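Brasetberg Votes to Keep Its Shared Tables, Narrowly

By Žofie Ondrejka

2/28/26

BRASETBERG - After a meeting that ran long enough for the coffee to be made twice, members of the Brasetberg Community Hall voted to keep the big shared tables in the main room and to leave the cleaning of them, as before, to whoever sat there last.

The motion to replace the tables with small individual desks failed by 11 votes. It had been expected to pass. Supporters had brought a floor plan, a price list from the furniture seller Clesent and a sample chair, which was passed along the rows and came back with somebody's scarf on it.

The trouble goes back to November, when the hall dropped its booking sheet and let anyone with a membership card use the main room at any hour it was open. Membership stands at 470, and on a bad evening it can feel as though all of them have brought scissors. The quilting group overlaps with the seed swap. The seed swap overlaps with a card game whose rules appear to require shouting.

What they have in common is the tabletops, and what they leave on them. The hall's complaint book, a green ledger that used to last several years, was filled by the middle of winter and had to be replaced with a second one. Most of the entries concern crumbs. A smaller group concerns paper, and a very small group, all in the same handwriting, concerns the other people who write in the book.

"I put my elbow in jam," reads one entry in full.

Under the current rule, which fits on a card taped inside the kitchen door, the last group to leave a table clears it. In practice this has led to a fair amount of early leaving. Several members admitted at the meeting that they had learned to pack up a few minutes ahead of their neighbors, and one described the closing half hour as "like musical chairs, but with a sponge."

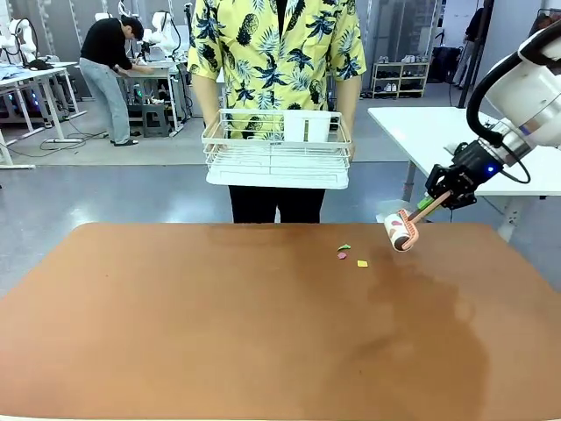

Scraps of green, pink and yellow on a brown tabletop, with a lint roller held against it.

The desk plan came from a group of members led by Merete Lepik, who does her bookkeeping at the hall and would like to do it without glitter. Lepik argued that people look after what they can see the edges of. Give a person a desk, she said, and the mess on it belongs to that person. Give eight people a table and the mess belongs to the weather.

She had done the arithmetic. The hall could fit 20 desks in the main room, each with a lamp, and could pay for them by selling the tables and dipping into the roof fund. The words "roof fund" caused a stir at the back, where it is possible on certain days to hear the roof.

Opponents had no floor plan. They had Anders Funatov, a retired bus driver who has played cards in the hall for longer than it has had heating, and who spoke for most of his allotted time on the subject of elbows. A card game, he pointed out, cannot be played at desks unless the players are willing to throw. Neither can a quilt be laid out on one. He then sat down, stood up again, and added that he had cleaned more jam off those tables than anyone present and had never once written about it in a book.

This got the biggest hand of the evening, some of it from people who were fairly sure it was untrue.

The discussion moved on to stains, and stayed there. The main room's tables have been wiped with dish soap, vinegar, furniture oil and, on one regretted occasion, a product meant for boats. Opinions differ on which of these did the most harm. A speaker from the quilting group asked whether a mark near the window could be sanded out, and was told by a member of the seed swap that the mark was there when he joined and ought to be respected.

An amendment to ban food at the tables drew support until someone asked whether it covered biscuits. The chair ruled that it did. The amendment was withdrawn before a vote could be taken, and the person who had proposed it was later seen in the kitchen with two.

A second amendment, to ban glitter, passed without a word against it. It takes effect at once, though the glitter already in the building is expected to remain for the life of the structure.

Lepik took the main result in good spirits, or at least in good order. She collected her floor plans, including one that had been used as a coaster, and said she would bring the desk idea back when the next round of complaints came in. Asked when that might be, she looked over at the complaint book, where two people were already waiting for the pen.

The meeting did agree to spend 600 crowns on cleaning supplies, to be kept in an unlocked cupboard next to the coats. The old supplies were kept in a locked cupboard whose key was held by a member who moved away. The lock was taken off last week with a butter knife, and the cupboard was found to contain one bucket, a string of paper flags and a casserole dish that three separate families have since claimed.

What goes into the new cupboard was left for another day, after a debate about cloths versus paper towels threatened to outlast the hall's rental of its own microphone. The cloth side says paper towels are wasteful. The paper towel side would like to know who is taking the cloths home to wash. There was a pause at this point in the meeting that does not appear in the minutes.

Some practical changes start right away. The rule card will move from inside the kitchen door, where it can be read only by people who are already getting a cloth, to the wall beside the main entrance. The wording has been changed from "Please leave the table as you would wish to find it," which several members felt set too low a bar, to "Clear the table."

Groups that need the whole of a table, such as the quilters, can now put their name on a slip of paper and leave it on the table before they begin. A member asked who would be responsible for throwing the slips away afterward. The chair thanked him for the question and moved to the next item.

That item was the piano, which is still out of tune and still cannot be moved, the doorway having been made narrower in a renovation that everyone present remembers opposing. It was held over.

Members who missed the meeting can read the minutes at the front desk once they have been typed up. Requests for cupboard supplies may be left in the box by the coats, and the casserole dish can be seen during opening hours by anyone able to describe the chip in its lid. The sample chair goes back to Clesent next week. Whoever owns the scarf is asked to collect it first.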